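Ticket 898: right gripper pose jumps during playback, left is fine
Posted in July by Esben Hallgrímsson
Component: Bundgaard tracker, replay tool
Status: closed

Opening report

Replaying hand-held gripper recordings through Bundgaard, the right gripper pose flips over for a few frames and then comes back. The position stays close to where it should be but the orientation is badly wrong. The planner takes the flip at face value and asks the arm for a wrist turn it can't do, so the run stops with a joint speed error. The left gripper never does it.

Set-up is the usual one for the Zastlow work: head camera with the wide lens, two hand-held grippers, a marker cube on each. Tracker config is the shared one, no local edits. I have restarted the tracker, rebuilt the replay tool and run it on the other workstation. Same result every time, on the same frames, so it isn't a timing problem on my machine.

09:40 — Eyvindur Mikkelsen

Can you attach the raw corner detections for one bad recording? The log you sent only has the final poses and I can't tell from that whether the detector or the solver is at fault. Turn on "keep corners" in the replay settings. It makes the log a lot bigger, so do one recording only.

10:25 — Esben

Attached. 3000 frames, 13 of them bad, in two clumps. I also checked the marker IDs in the bad frames and they are right. It isn't mixing up the left cube and the right cube, which was my first guess.

11:10 — Eyvindur

Thanks. The corners look clean. In all the bad frames the solver has only one face of the right cube to work with. A single flat marker has two poses that fit nearly as well as each other, and we pick the one with the smaller error. With two or more faces the wrong one gets ruled out easily. With one face it's close to a coin toss if the marker is small or tilted.

That doesn't explain why the left is fine. Please check whether the left ever drops to one face in the same recording.

11:35 — Esben

It does, more often than the right. No flips at all.

13:05 — Eyvindur

Then it's something in how the right is set up. Two things to try, one at a time please:

1. Run with the older lens calibration, the one from before the Pratberg camera was swapped.
2. Run with the pose prior switched off for both sides.

13:50 — Esben

Done both. Older calibration is worse on both sides, as you'd expect with the wrong camera. With the prior off, the left now flips as well, and the right is exactly as before. Same 13 frames.

So the prior is doing its job on the left and nothing on the right.

14:15 — Eyvindur

Found it. The prior takes the last good pose and prefers whichever solution is nearer to it. It looks that pose up by gripper name. In the shared config the right side is called "right_hand" and the tracker stores it as "right". The lookup fails, returns nothing, and the solver carries on without a prior. There is no warning. Somebody renamed the left one at some point and missed the other.

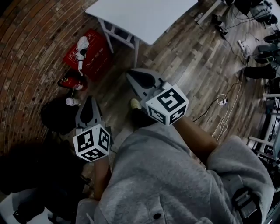 Change the name to "right" in your copy and replay the same file. Leave everything else alone. If there are still flips after that, send me the frame numbers and the distance between the two candidate poses, which is in the corner log under "alt".

14:40 — Esben

Changed it and replayed. No flips in that recording. I then ran the rest of the batch, 40 recordings, and the planner got through all of them without a speed error. One has a short gap on the right where no face was detected at all, but the tracker marks it as missing and the planner holds still, so I'm happy with that.

Could the failed lookup be made an error? I lost most of a day to this and the log looked perfectly normal.

15:20 — Eyvindur

Agreed. I've pushed the name fix to the shared config and changed the lookup so the tracker refuses to start if a gripper name doesn't match. Anyone with a local copy of the config will have to make the same edit by hand — I'll put a note in the Givovness channel.

The old poses saved from before the fix are still wrong. Rerun the tracker on anything you want to keep, the raw video is fine as it is.

15:30 — Esben

Rerunning now. Closing this.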